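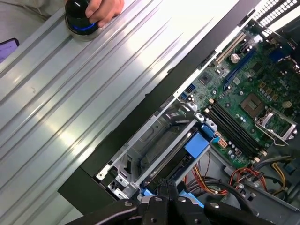
I went to the Baxter repair fair in May with low expectations, and the first hour did a decent job of meeting them. The poster had promised "a day of fixing," which I took to mean that things would be fixed. What you got when you walked in was a long line, a sticker, and a woman with a clipboard who wanted to know how I'd heard about the event. Past her were the tables, and I'll admit the tables looked the part. One had a desktop computer lying open on its side, green motherboard in full view, next to a big ribbed metal panel. A small crowd had gathered there, and people kept asking whether an old machine like theirs was worth saving. The answer was usually yes, which made me suspicious.

The fair takes up the ground floor of the old Jasby carpet warehouse, and it costs 3 dollars to get in. That's fair enough for the heating alone. The organizers say 400 people came through last year. I have no idea how they know that, as the back door was propped open all morning and plenty of people used it.

My own item was a toaster. I'd been told on the website that small kitchen appliances were welcome, and at the desk that they were welcome before 11 a.m. It was 11:20. I was given number 63 anyway and told to wait for my turn, so I went looking for something to do.

There was a talk by Zilus, who sell spare parts online. It was billed as a talk on the right to repair and was mostly a talk on the Zilus catalog. The slides were nice. A man near the front asked why a replacement vacuum hose costs nearly as much as the vacuum, and he got a long reply about shipping. He asked again and got the same reply, a bit shorter. I liked him a lot.

Asix had the biggest stand, with carpet and a coffee machine. They make washing machines, and they've announced that every model will now come with a repair score printed on the door, out of 100. I asked who gives out the score. They do. I asked what the lowest score was so far and was handed a tote bag. It's a good tote bag, for what it's worth – thick handles, and it stands up on its own.

The sewing corner was the part I'd go back for. Four machines, no banners, a pile of coats with broken zippers going down and another pile of finished ones going up. You could watch the whole job from start to end, and if you wanted to learn, someone moved over and let you sit. I put my own button back on, badly, and had it pulled off and done again under supervision.

My number came up a little after two. The toaster needed a new lever spring, which they didn't have – Zilus did, or would in two to three weeks. I was shown how to open the case and how to put the spring in when it comes. So I left with a toaster that still didn't work and a printed sheet of instructions, with the part number written across the top in pen.

Parking is free on the side street but fills up by ten. The restrooms are upstairs. Bring cash, as the card reader at the door was out of order and had a handwritten sign taped over it. I checked on my way out, and it hadn't been brought to a table.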